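Matmont Suture Recording Station

For labs that need examples of stitching, in quantity, from people who would rather be operating

Availability: built to order
Configurations: bench, bench with second console
Page updated: 08/04/2018

Overview

A learning system will watch as much stitching as you can give it and ask for more. Surgeons are less generous. The Matmont station is built for the gap between the two: a short session, a trained operator at the console, a practice pad on the plate, and every stitch recorded with the video and the arm motion lined up on the same clock.

The station does not teach anything to anyone. It collects. What your model does with the recordings afterward is between you and your model, though our support line has heard most of the stories.

What gets recorded

Video from a fixed camera on the work area. Joint positions and jaw state for each arm. Console hand motion, pedal presses, and the moment the operator mutters and starts over, if you turn on the audio channel. Most sites turn it off by the second session.

Each stitch is saved as its own example, with a start mark, an end mark and a free text note. Operators are asked to write something useful in the note. Herman Goh, who looks after our installation at Vinport, reports that the most common entry is "ok."
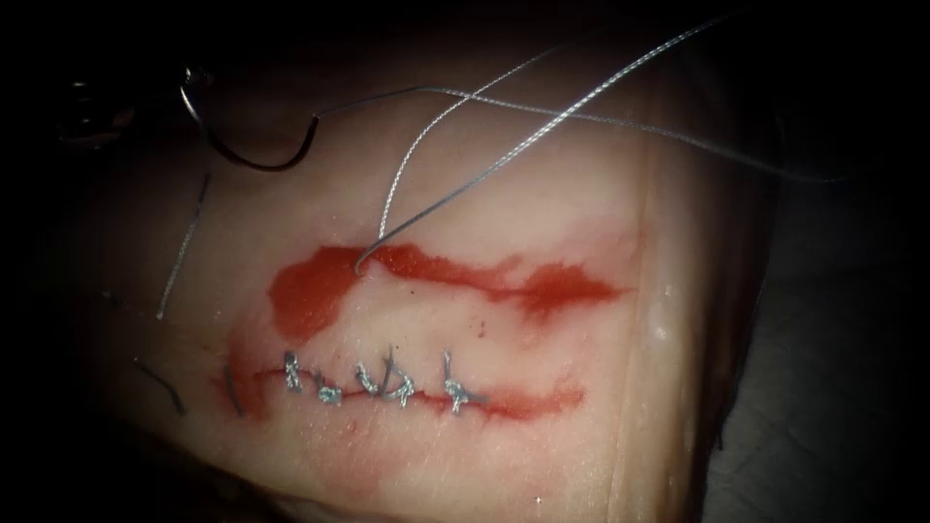
Failed stitches are kept by default. We get letters about this. A dropped needle, a snagged strand or a knot that slides is still an example, and a policy that has only seen tidy work tends to be very surprised by its first tangle. You can filter them out at export with one checkbox. You can't get them back if you never saved them, so the checkbox is at export and that's where it is staying.

Pads and thread

The plate takes most synthetic suturing pads up to the size of a paperback. We ship with Jornlow pads, two incisions to a pad, and a bottle of simulated blood that washes off skin quickly and off shirts never. Wear the apron. Sugeng Hidayat did not wear the apron.

Red stain makes the wound edge easier to find on video and harder to find on the bench after two hours. We suggest recording with it and without it, in separate batches, and labeling them that way. Braided thread shows up well under the standard lamp. Very dark thread against the dark backdrop does not, and no amount of tuning in the viewer will change that.

Loose ends can stay on the pad between stitches or be cleared, as you like. Pick one and write it down. A customer who did half of each spent a good part of November wondering why the two halves of the set behaved differently.

Labeling

The Dunstan viewer is included. It splits a stitch into grasp, drive, pull through, tie and trim, and lets a second person disagree with the first. Disagreements go in their own list. Sekar Latuheru wrote the labeling guide, which settles the question of when a pull through ends in one paragraph, and then spends four pages on the exceptions.

Specifications

Stitches per recording drive: over 500
Pads in starter pack: 48
Arms: 2
Synchronized channels: up to 121
Needle: curved, supplied in trays
Export: one folder per stitch, plain files, no special reader needed

What it will not do

It will not thread the needle. It will not sterilize anything, and it is not for use on patients, animals or the chicken thighs from the break room. It will not tell you how many examples are enough. We have been asked to put a number on this page and have declined each time.

Ordering

Send us the arm model you already have and the height of your bench. Measure the bench; please do not estimate it. Kamarul Pelupessy handles quotes and will also want to know whether your door opens inward, as the cabinet ships in one piece. Replacement pads, thread and aprons can be ordered separately, and aprons are sold in packs of two.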